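Biminden opens its workshop to gather PC assembly examples for learning robots

Stakau, Jul 11, 2018

Biminden, the small automation company based in the old printworks at Stakau, is pleased to share news of a project that has kept our workshop cheerfully busy for some months now. Together with our partners at Prikotska, who refurbish office computers for schools and libraries, we have begun gathering a large set of examples showing how desktop computers are put together by hand-guided robot arms, so that a learning system can pick up the work by studying how it is done.

The project is called Amaral, and it grew out of a very ordinary conversation. Prikotska takes in desktop machines of every age and make, and a great deal of its working day goes on the same handful of jobs: opening the case, taking out what is tired, putting in what is good and closing everything up again. The people who do this are quick and careful, and they would be the first to tell you that they'd like more time for the interesting faults and a little less for the four-hundred-and-something turn of the same screwdriver. Could a robot lend a hand, they asked us over a pot of tea, and if so, how would it ever learn?

Our answer was that it would need to be shown, patiently and many times over. A robot in a car factory can be given a fixed set of movements because every part arrives in the same spot. A second-hand computer is a different sort of guest altogether. Latches vary, cables wander about, and a memory module that slides home sweetly in one machine wants a firmer push in the next. We felt the sensible course was to let people who know the job steer the arms themselves, and to record every movement along with what the cameras and sensors pick up on the way.

Each example begins with a case on its side on the bench and the parts set out in a printed tray. The operator then guides the arms through one job, such as seating a processor, fitting a memory module or sliding a hard drive into its bay. We keep each job separate, so that a recording has a clear start and a clear finish, and we ask operators to go at whatever pace feels comfortable to them. There are no prizes for speed!

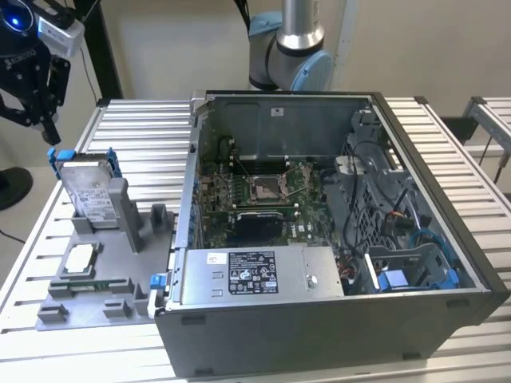 The Amaral bench at Biminden, with an open desktop case and, in the printed tray beside it, a hard drive in its blue carrier and a processor.

The tray has had more thought lavished on it than any of us expected. We print it ourselves, and it is now in its fifth version. Early ones held the parts so snugly that the gripper struggled to lift them, and the one after that was so generous that things slid about whenever somebody leaned on the bench. The present design gives the processor a square pocket of its own and lets the hard drive stand upright, where it is easier to get hold of.

"People tend to imagine that the clever part is all in the software, and of course there is plenty of clever software, but I have spent a good deal of this year thinking about little plastic pegs," said Alby Merrick, who leads the Amaral project at Biminden. "What we want is a record of skilled people doing a fiddly job well, and also a record of them getting it slightly wrong and putting it right again. If an operator misses the socket and has another go, we keep that. A learner that has only ever watched perfect attempts has no idea what to do when its own goes astray, and I am afraid its own will go astray rather often to begin with."

So far the team has gathered roughly 200 examples for each of the jobs on its list, and the collection grows with every session. Operators work in turns of 20 minutes, with a proper break in between, as guiding a pair of arms takes more concentration than one might suppose. Between recordings the case is turned a little or swapped for another model, and the parts go back into the tray ready for the next person.

Every recording is looked over by someone other than the operator who made it. The reviewer notes which job was done, whether the part ended up where it should, and anything odd along the way, such as a cable that got under a finger of the gripper. Recordings where a sensor dropped out are set aside. It is slow work, but we are rather fond of it, and the notes have already led us to change how we light the bench and where we ask operators to rest the arms before they begin.

The first training runs will start later in July, using the memory module recordings on their own. We chose that job because it is short and has a fairly plain right answer. Processors will follow, and drives after that. We would ask readers to be gentle in their expectations, as we are being with ours: the aim for this stage is to find out how many examples the system needs before it can make a sensible attempt on a case it has not met before.

Prikotska's technicians will carry on visiting the workshop throughout, and we are very glad of their company as well as their knowledge. We would also like to hear from repair shops, colleges and anyone else who handles desktop machines in quantity and has older cases to spare. They needn't work, and they needn't be tidy, though we'd be grateful if the side panels came off without a fight.

About Biminden
Biminden designs and builds small automation systems for workshops, repairers and light manufacturers. The company has its office and workshop in Stakau.

Press enquiries and offers of cases
Please write to Alby Merrick at Biminden, Unit 99, The Old Printworks, Stakau. Visits to the workshop can be arranged with a little notice.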